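Trunilwood Workshop Notes
Skip to content
Home | Finishing | Repairs | Tools

How to refinish a wooden table top with hardwax oil
By Violeta Lagos
Updated 6/1/25

This page covers stripping, sanding and oiling a solid wood top. It does not cover veneer, which will not tolerate the coarser grits listed in step 2. If you are unsure which you have, look at the end of a board. On solid wood the grain lines on the face carry over the edge.

What you need
Random orbital sander with dust extraction
Sanding discs, 80, 120 and 150 grit
Vacuum with brush head
Hardwax oil, clear matte
White nylon pad
Lint-free cotton cloths
Nitrile gloves

Step 1. Remove the old finish
Scrape off wax and loose varnish with a card scraper held at a low angle. Work with the grain. Wipe the surface with mineral spirits and let it evaporate fully before sanding. Silicone polish left in the pores will make the new oil pull back into small craters.

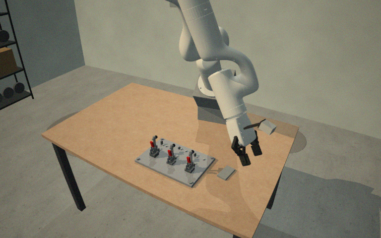

Light tan wood top, rectangular table.

Step 2. Sand
Start at 80 grit only if there are dents or stains. Otherwise start at 120. Move the sander slowly and overlap each pass by half a disc. Vacuum between grits. Stop at 150. A finer surface takes up less oil, and the finish will wear through sooner. Thư Cù goes to 180 on maple and reports no trouble with it, but I have not tested that over a full year of use.

Do the edges by hand with a cork block. Break each corner with two light strokes at 150 grit. Oil is thin over a sharp corner and wears there first.

Step 3. Check the color
Wipe a small area with mineral spirits while the room is lit from one side. The wet patch shows the approximate color under clear oil, and sanding scratches show up as curved lines. Sand those out before going further.

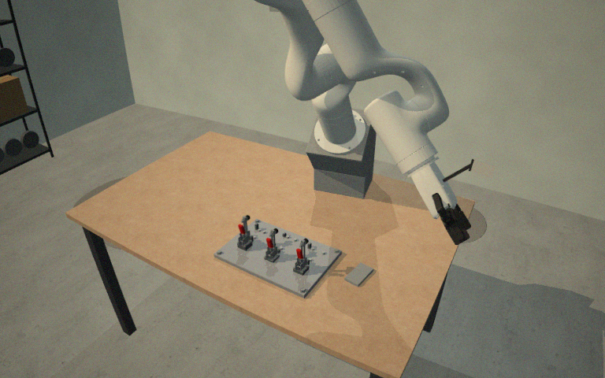 Hardwax oil darkens most species slightly, and the change is greatest on end grain and on edge strips cut from a different board. Test both before committing. Apply a dab to the underside of the top and another to the lower face of the edge, then leave them overnight. Where the long side already has an edge band slightly darker than the top, as on the table here, clear oil may widen the difference – a lightly white-pigmented oil on the band alone will hold it back. Mask the joint with low-tack tape.

Step 4. Apply the oil
Stir the can, do not shake it. Pour a small amount on the surface and spread it with the nylon pad, first across the grain, then with it. Wait 15 minutes. Wipe off everything that has not soaked in. The surface should feel almost dry to the hand.

Step 5. Second coat
Leave the first coat 12 hours at room temperature. Apply the second the same way, using half as much oil. Keep water off the top for a week.

Lay used cloths flat outdoors to dry, or soak them in water. Oily cloths left in a heap can catch fire without a flame.

Related: Patching a burn mark | Leveling table legs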